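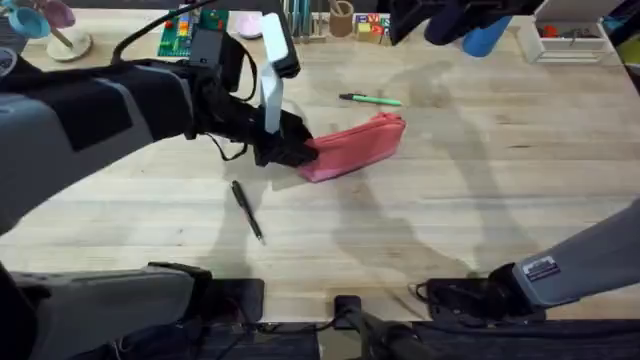
Zippered pencil case in coral pink, with a light green marker and a black pen, on a light wooden tabletop.

Flarlow Zippered Pencil Case
Supplied by Sombatkul Educational Furnishings
Page revised February 2026

Description
The Flarlow is a soft fabric pencil case for individual use in classrooms, libraries and study rooms. It closes with a zipper along the top edge. The case has no rigid frame and takes the shape of its contents, so it can be stored flat in a drawer or tray when empty. Writing instruments are not included and must be ordered separately.

Intended Use
The case is suited to pens, pencils, markers, short rulers and erasers. It is not recommended for open paint, uncapped ink or compasses with an exposed point. Schools that issue one case per student are advised to order the version with a name panel on the underside, which accepts permanent marker and most iron-on labels.

Colors
Pink is held in stock throughout the year. Navy, gray and leaf green are made to order and are dispatched with the next scheduled shipment from the Broltthorpe warehouse. Shades may differ slightly between production runs. Customers who require an exact match across several rooms should place a single order.

Ordering
Item: Flarlow Zippered Pencil Case, standard
Carton quantity: 17
Minimum order, stock color: one carton
Minimum order, made to order: 600 cases
Annual framework orders: 3000 cases or more, by written agreement

Orders for the start of the spring term should reach the Broltthorpe office before the end of October. Mixed cartons are not available. Purchase orders must state the color, the version and the delivery entrance to be used.

Care
Empty the case completely and shake out any shavings before cleaning. Wipe with a damp cloth and mild soap, then leave open until fully dry. Do not bleach or tumble dry. Ink stains should be treated promptly, as they may not come out once set. A stiff zipper can be eased by rubbing a plain wax candle lightly along the teeth.

Testing
The zipper is rated by the manufacturer for 4000 openings. A copy of the test summary is available to account holders on request.

Related Items
Trurus Desk Tray, for the storage of empty cases
Trurus Marker Set, capped, assorted colors
Flarlow Document Wallet, zippered

Returns
Unused cases may be returned in full cartons with the original packing slip. Cases that have been labeled or marked with a name cannot be accepted. Faulty zippers are replaced without charge during the first school year of use. Requests should be sent to the Broltthorpe office with the order number.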